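Evedano Community Greenhouse – Frequently Asked Questions

Last updated 6 Jan 2018

Everything we get asked at the gate and by email, in one place. If your question isn't covered, write to us. We love talking about this stuff!
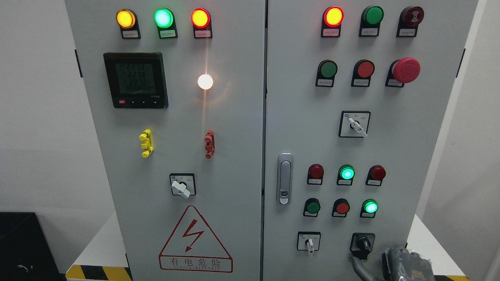
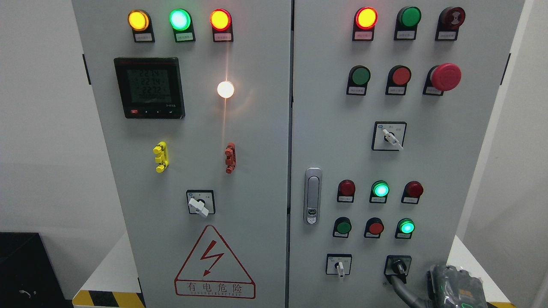

Control cabinet doors, lamps lit.

When can I visit?
Any day we're open, and you don't need to book unless you're bringing a group of more than 10. Mornings are the best time by far. The light comes in low over the citrus benches and the whole place smells like orange blossom (in April it's almost too much, in the best way).

What do you grow?
Right now we have 300 kinds of plants under glass. Lots of peppers, figs, lemons, herbs, and a very happy bed of sweet potatoes. Our own pepper, Tatlı, is a long red one that Yiğit Soylu has been selecting here for years – sweet all the way through and wonderful roasted. Try it if you see it on the stall!

Can I buy seedlings?
Yes! Tomatoes and peppers go on sale in April and the popular ones disappear fast. We can hold up to two trays per household if you email ahead. Please bring a box to carry them home in.

How do I get my own bench?
Benches on the Sirkilen side are rented by the season. There's a waiting list, and it moves quicker than you'd think. Shared benches are easier to get, and a lot of people end up staying on theirs because they like the company.

I've never grown anything. Is that okay?
More than okay. Jayson Calimlim runs our beginner mornings and he's terrific with people who swear they kill everything. You'll sow a tray, learn to prick out seedlings and go home with dirt under your nails.

Can I bring my kids?
Please do. Under-12s need a grown-up with them. The worm bins are a huge hit.

What about dogs?
Leashed dogs are fine in the yard, but not under glass.

Do you use sprays?
No chemical pesticides at all. We bring in ladybugs and lacewings for aphids, and we wash down the citrus leaves by hand with soapy water. It's slow work – and pretty relaxing once you get going.

Where do I park?
Use the gravel lot off Lonance Road. The small lot by the gate is for deliveries and visitors with disability permits.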